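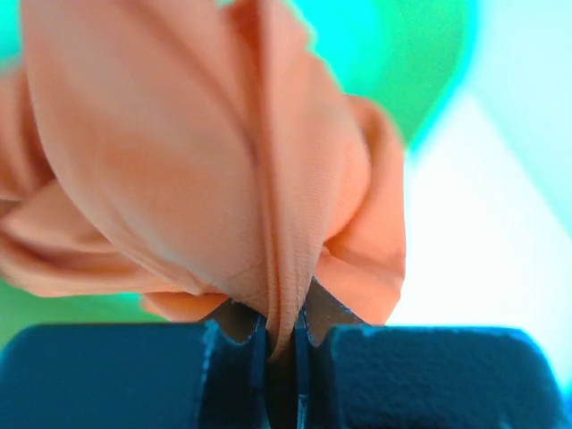
Started on the lining bag tonight. It's everything left over from two years of sewing, stuffed into one pillowcase and never folded. The peach-orange piece came out first and it's a good one to talk about, with a very fine weave and a little bit of sheen. Fabric like that bunches up on itself if you put it away in a wad, and then you get the long ridge down the middle where it doubled over.

I'm doing all of it this month. The bag, the two drawers, and the box from Trarnside that I haven't opened since February.

How I'm doing it: pick the piece up by one point, let it hang, see which way it wants to fall. Then lay it on the table and find the straight edge. If there's no straight edge, it goes in the scrap pile.

Iron on low for anything with a shine. Press cloth on top. I scorched a half yard of cream last year and I'm still mad about it.

Fold in half lengthwise, in half again, then around a piece of cardboard. The cardboard is cut from shipping boxes, 8 by 11. Pin goes through the edge, never the middle.

Lợi Phùng asked if I label them. Yes. Masking tape on the cardboard with the yardage and what it was bought for. I leave the fiber off if I don't know it. A burn test on every scrap is more work than I want to do.

The peach was for a jacket lining. Flerard pattern, the short one with the big collar. I cut the shell, hated the sleeves, and quit. The lining never got cut at all.

Someone asked where I shop. Triệu for most of it, the remnant table in back. Flultumel for thread and zippers. Go early.

Cosimo Ruggiero wants the peach for pillow covers. I told him it's too slippery for pillows and he'd be picking them up off the floor every day. He still wants it. I haven't said yes.

Count for 3/26/22: one drawer finished, bag half empty, scrap pile bigger than I'd like. Anything under a quarter yard is going to the quilting group at the library.

Second drawer is all knits. Those get rolled. Will post when I get to it, probably after I buy more tape.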